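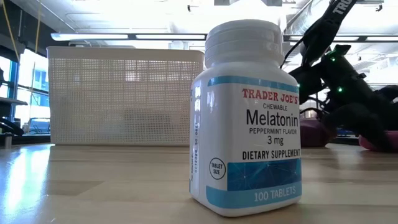
## 3.2 Packaging and the nightly routine

Figure 2. A chewable melatonin product, peppermint flavor, labeled 3 mg.

The sleep diaries asked participants to write down everything they took or drank in the hour before bed. We had expected mostly tea, alcohol and prescription drugs. Over-the-counter melatonin came up often enough that we gave it its own code (M1 in the codebook) and went back through the early diaries to apply it. Products of the kind shown in Figure 2 were coded M1 regardless of flavor or form. Herbal blends that listed melatonin among other ingredients were coded M2 and are treated separately in Section 3.4.

The final sample was 60 adults living in Valluvska and the neighboring district of Arkach. All worked rotating shifts at the time of enrollment. Each person kept a diary through March, and together they returned 885 usable nightly entries. An entry was dropped if the bedtime was missing or if it had clearly been filled in for several nights at once in the same pen and wording. The diary form was adapted from the Mészáros Evening Log, with the caffeine items shortened and one open question added at the bottom of the page.

Participants who used melatonin tended to describe it as part of a sequence. A typical entry reads: "Dishes, shower, tablet, bed." The tablet was rarely mentioned alone. Several people wrote that chewing it had to come before brushing their teeth, and that this had moved the whole routine earlier. One participant on the late rotation noted that she kept the bottle next to the kettle so she would see it when she came home. Another stopped taking the tablets partway through the month but kept the rest of the routine and reported no change in how long it took to fall asleep. We do not draw conclusions from single cases like this one, but they shaped the interview guide.

Dose was harder to code than timing. People wrote "one," "half," or "the usual," and the strength of the product was often left out. Where a strength was given, we recorded it as written. Where it was not, we asked at the follow-up interview, and participants read the number from the label over the phone. A few had switched products during the study and could no longer say which one they had used on a given night. Those entries stay in the timing analysis and are left out of the dose table.

Bedtime on days off varied more than bedtime on workdays in both districts. This was true for users and non-users of melatonin. The difference was largest in the week after a rotation change, when many entries also mention naps, meals at odd hours and noise from the street. Ratings of sleep quality, given on a scale of 1 to 5, were lowest in that same week.

Entries were typed into Fandum, and two coders worked through them independently. Disagreements were settled by discussion. Most of these concerned whether a drink counted as part of the bedtime routine or as the end of a late dinner. We kept the earlier rule, under which anything within one hour of lights-out was included.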